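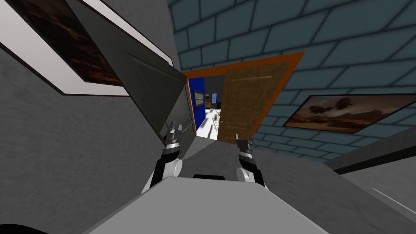
How many examples does it take to teach a robot to go through a door? More than I'd have guessed in March, and the number matters less than how different the examples are from each other. We had 940 good runs at one point and the thing still went to pieces the moment we gave it a house it hadn't met.

So, a bit of a catch-up, as a few of you asked what I've been doing all summer. I've been driving a simulated two-armed robot about inside made-up houses, saving every run, and handing the lot to Iman Nasr, who does the training side. The project is called Larkex (I didn't pick it). My job title has the word "data" in it but really I'm a driver. I sit in the Kunham office with a headset and a pair of hand controllers, I get a room and an instruction, and I do the instruction. Then I do it again in another room.

The instructions are dull on paper. "Go through the doorway." "Open the door and stop on the other side." "Close the door behind you." I've got quite fond of them! You start noticing doors everywhere. I stood in the dentist's the other week working out which hand I'd use.

The houses are put together by a generator that Gunārs Jaunzems wrote, and he has let it off the lead when it comes to decorating. You get bathroom-ish tiles in what is plainly a hallway, an orange door frame next to a grey wall, a blue wall in the next room along, big gloomy paintings all over the place. I complained about this in my first week. I thought we'd want sensible magnolia houses, the sort people live in. Gunārs said that if every door in the set had a white frame, the system would learn to look for white frames, and then I shut up and drove through the orange one.

He was right, annoyingly. Our first batch was all done in 5 houses, with the same handful of textures, and on those houses the learned version of me was brilliant. Better than me, frankly, on the tight corners. Then Iman swapped the wall colours and changed nothing else, and it drove its shoulder into the frame over and over like a bee at a window. Same door, same handle, same everything.

After that we changed how we collect. What we do now:

- A new house for every session, and new textures every few runs inside it.
- The start position is shuffled, including starts that are far too close or at a silly angle.
- Some runs begin with the door already open, some with it shut, some halfway.
- Mistakes stay in, provided the driver recovers from them.

That last one was Idalina Prata's idea and it's the one I'd push on anybody starting out. I was throwing away every run where I clipped something. I'm vain about my driving, I suppose, and it felt untidy to send in a run where I'd wandered off to the left and had to shuffle back. But a system that has only ever watched perfect driving hasn't a clue what to do when it's a bit off line. It's never seen "a bit off line". Now if I drift, I carry on, sort it out and save it. My runs look much scruffier and Iman is much happier.

Open doors deserve a moan of their own. You'd think they'd be the easy ones, no handle to bother with, just toddle through. But an open door sticks out into space you wanted to use, and if there are two of them near each other you have to decide which one is in your way and which one you can ignore. And the arms! I'd been leaving them stretched out in front of me, which is how I'd naturally hold the controllers, and the arms are long. So the set was filling up with runs where the grippers go through the doorway well ahead of the body. Is that good? Bad? We argued over it for a whole lunch. In the end we kept some of those and recorded more with the arms tucked in, and labelled them separately so Iman can leave either lot out.

Labelling is the bit I'd happily give away. Each run gets a sentence in plain words saying what was done, and Latifa Sqalli reads them all back and sends me the ones that don't make sense. I had 108 come back in one go. Most just said "went through door" in a house with several doors, and fair enough, which door? I write "the wooden door with the brass knob" these days, and it takes longer, and the returned pile is tiny.

We're at 1,815 runs as of this morning, and nearly all of the newer ones are ones I'd stand by. The houses Gunārs has kept back for testing are still beating us on double doors. I don't think I've recorded enough of those, so that's next, plus anything with a step in it, which I've been putting off because it makes me queasy in the headset. (Ginger biscuits. They do help a little.)

If any of you collect this sort of thing by hand too, do tell me how long you can go before your wrists give up. I'm at forty minutes and then I'm no use to anyone until I've had a cup of tea.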